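# Bodenflecken wegwischen – kann das ein Roboter inzwischen allein?

**Jade Gagnon**, 1. März 2024

Hallo zusammen, ich hänge seit Dezember an einem Feierabendprojekt und brauche mal Leute, die weiter sind als ich. Ich will wissen, ob ein mobiler Roboter mit Arm heute ganz normale Putzarbeit im Haushalt hinbekommt, also Fleck suchen, hinfahren, wischen, nachschauen, ob er weg ist. Klingt nach nichts, oder? Für mich sind das zwei Minuten mit dem Lappen, und dabei höre ich noch Radio.

Echte Hardware kann ich mir nicht leisten, deshalb läuft alles in der Simulation. Die Umgebung heißt bei mir Jina (nach der Katze meiner Schwester, fragt nicht). Von 736 Durchläufen mit Wischaufgabe hat der Roboter bis jetzt 515 so beendet, dass mein Auswerteskript zufrieden war. Das Skript schaut allerdings nur, ob die Wischfläche über den Fleck gefahren ist. Ob es danach sauber wäre, ist eine ganz andere Frage, und da wird es für mich unangenehm.

Meine Probleme:

- Der Fleck ist dunkel auf orangebraunem Holz, und mein eigener Schatten (also der vom Roboter) wird gern mit erkannt.
- Gleich daneben fängt die Fliesenwand an, ohne Sockelleiste. Der Arm hat entweder Angst vor der Wand oder er rempelt sie.
- Beim Fahren verschmiert das Bild so, dass Maserung und Schmutz ineinanderlaufen.

Bin ich zu ungeduldig, oder ist so eine Aufgabe wirklich noch zu schwer für die Dinger? Mich interessiert auch, was ihr aus der echten Welt kennt, gern Werkstatt oder Küche.
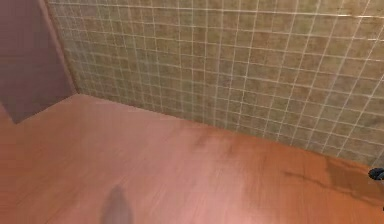 **Damián Fuentealba**

Zu schwer würde ich nicht sagen, aber du verlangst drei Sachen auf einmal. Trenn das mal. Erst anhalten, dann ein ruhiges Bild machen, dann entscheiden, was Fleck ist. Wer während der Fahrt erkennt, bekommt Matsch, das ist bei echten Kameras auch so und da kommt noch Rauschen dazu.

Gegen den Schatten hilft mir ein ziemlich plumper Trick: zwei Aufnahmen mit verschiedener Armstellung. Was mitwandert, ist Schatten, was liegen bleibt, wird gewischt. Kostet Zeit, klar, aber dein Roboter hat ja sonst nichts vor.

Bei der Wand würde ich nicht nach Position fahren, sondern nach Kraft. Lass den Arm leicht anlehnen und dann an der Wand entlangziehen, so macht man es mit der Hand doch auch. Wenn deine Simulation Kontaktkräfte halbwegs anständig rechnet, ist das an einem Wochenende eingebaut. Wenn nicht, hast du ein größeres Problem und ich würde die Finger von den Wänden lassen.

Und bitte, bitte ändere das Skript! Überfahren ist kein Putzen. Gib dem Fleck eine Menge, die pro Zug mit genug Druck abnimmt. Meine Quote ist nach so einer Umstellung erst mal in den Keller gerauscht, danach wusste ich aber wenigstens, woran ich bin.

**Santino Pereyra**

Kauf dir einen Mopp. Ich hab seit Jahren einen Saugroboter von Usden und der verheddert sich jeden Morgen im selben Kabel. Von Armen will ich gar nicht anfangen.

**Chathurika Roy**

Ich kenne das eher aus der Werkstatt. Wir haben bei uns einen Arm von Monduvo an der Teilewäsche, der läuft seit über 8 Monaten und macht seine Sache gut. Nur: Der steht fest, die Teile liegen immer gleich, das Licht ist immer gleich. Den Boden unter der Maschine wischen wir weiterhin selbst, und ich sehe nicht, dass sich das bald ändert. Ein Hallenboden sieht jeden Tag anders aus. Mal steht ein Rollwagen im Weg, mal liegt eine Dichtung rum, die man aufheben und eben nicht wegwischen soll.

Deshalb meine Gegenfrage, Jade: Was steht bei dir sonst noch im Raum? Wenn der Roboter nur leere Flächen kennt, sagt deine Quote wenig aus. Dünne Beine und Rohre sind gemein, da fährt der Arm gern dazwischen und kommt nicht mehr raus. Und glänzender Boden! Unsere Kamera hat Lichtflecken ewig für Pfützen gehalten.

**Jade Gagnon**

Danke euch, das hilft mir richtig weiter (Santino, dir auch, irgendwie). Den Trick mit den zwei Aufnahmen probiere ich als Erstes, der passt gut zu meinem Schattenproblem.

Chathurika, leer ist es nicht. Ein Hocker mit dünnen Beinen, ein Metallgestell mit weißem Stoff dazwischen, und hinten liegt noch etwas kleines Rotes auf den hellen Fliesen oder an deren Rand, bei dem ich selbst raten müsste, ob es Spielzeug oder Dreck ist. Wie soll das dann der Roboter wissen? Der Glanz auf dem orangen Boden ist auch da, über den hatte ich noch gar nicht nachgedacht.

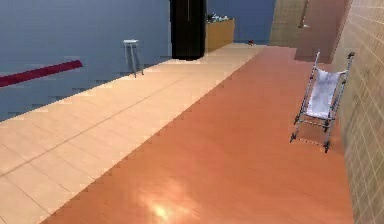
*Jina, Blick durch den Raum. Das Metallgestell steht rechts vor der Fliesenwand.*

Das Skript schreibe ich um, versprochen. Ich melde mich mit neuen Zahlen, auch wenn sie peinlich werden – und falls jemand weiß, wie man Stoff in der Simulation als »nicht reinfahren« markiert, ohne gleich den halben Raum zu sperren, immer her damit.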